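How to Shop for a Robot (When It Isn't Your Money) 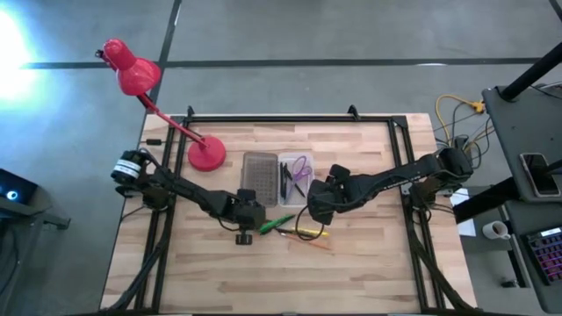 One young reader from Visden wrote in to ask why a school can't just buy the biggest robot in the shop and sort out the rest later. Schools have tried. The rest is the expensive part.

Say your club has $500. A single arm from the Clakamwood catalog costs $200, so 2 arms come to $400. Hooray! You have $100 left, and now you need a table, a lamp, cables and a gripper that fits. Grown-ups call this list a budget. They sigh when they say it.

Before you spend anything, write down the job. Picking up pens is a small job and needs a small arm. Lifting your brother is a different job – and a much longer talk with your parents.

Then save a bit for repairs. Something will break by July, probably at 4 in the afternoon, when the shop is closing.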